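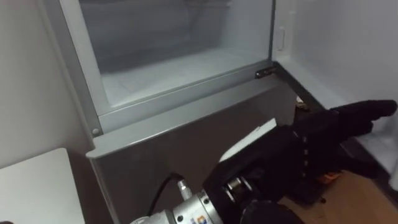 Fridge Habits and Food Waste in Shared Kitchens
Group 2 - Margarida Aguiar, Aníbal Baptista, Glória Peixoto
Final report, submitted March 9, 2021
Advisor: Eduardo Rocha

1. What we wanted to know

How much food gets thrown out in shared student kitchens, and does the way the fridge is set up change that. Original plan had a survey of the whole building too. Dropped - no time.

2. Setup

Two kitchens, Clareo House and Pirkden House. Same rules in both: label your food, write the date, log anything you throw out on the sheet by the sink. In Clareo we also gave each resident a fixed spot. Pirkden stayed as it was, put things wherever they fit.

Before starting we emptied both fridges, wiped the shelves and defrosted the freezers. Glória did most of the wiping. Freezer compartments took way longer than the main part, the ice at the back would not come off and we ended up leaving a bowl of warm water in there overnight. Should of started a day earlier.

3. Results

1,444 items labeled over the whole period, both kitchens together. 372 logged as thrown out. Of those, 165 were from Clareo and the rest from Pirkden.

Most common things thrown out: salad, cooked rice, bread, open yogurt. Freezer items hardly show up in the log. Either people eat what they freeze or they just forget its there - our log can't tell those apart. Aníbal thinks forget.

Fixed spots seemed to help. People in Clareo said they could see what they had. One complaint, from a resident on the bottom shelf who had to kneel down to get at her food.

4. Problems

- Labels fell off in the freezer. Switched to tape and marker, better
- Some entries have no date
- Pirkden sheet got soaked once, we recopied it and a few lines were unreadable
- Weighing the food would of been better than counting items. A half onion counts the same as a full pot of soup

5. Next

Repeat in April with a kitchen scale and the two kitchens swapped, so Pirkden gets the fixed spots. Deolinda Sequeira has offered to join for the data entry. Log sheets are in the blue folder, scans to follow when the scaner is free.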